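Product Review: Kirthorpe Open Sheet-Metal Bin, Grey

The Kirthorpe open bin was purchased in May for the activity room at the Tollstead centre, where small blocks and toys had previously been stored in fabric tubs. This review records our assessment after daily use and is intended for other centres considering a similar purchase.

The bin is supplied fully assembled. Its walls slope outward, the floor is flat, and the top is open across its full width. There is no lid, and the manufacturer does not offer one. For a room in which contents are tipped out and returned several times a day, the absence of a lid was considered an advantage. Centres that need to stack their storage should look elsewhere.

Unit cost was $115, compared with $200 for the nearest equivalent from Zurel. We ordered 2. The Zurel model has a rolled rim and a heavier base - both welcome features - but neither was judged to justify the difference in price.

Noise was the principal concern. Hard plastic pieces dropped into a metal bin are loud, and staff in the adjoining office remarked on it during the first week. A felt liner was trialled and later withdrawn, as it gathered lint and had to be lifted out for each cleaning. Wiping down the bare metal takes very little time.

Small items remain easy to find. A yellow block, a red-orange hexagonal one and a grayish-blue toy with rounded lobes sit in a short row along the back wall, and the pale green piece with the wavy rim rests base up on the floor of the bin. Colours stand out well against the grey, and the finish reflects a little of them.

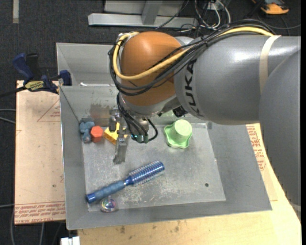

Qiu wrote in response that the same bin had been in use at another centre for two years and that the corners were its weak point, as crumbs and grit collect there and a cloth will not reach them. A soft paintbrush was recommended for the purpose, together with a check of the rim for burrs on delivery.

The bin is recommended for open storage at floor level. Orders above $1000 are delivered without charge.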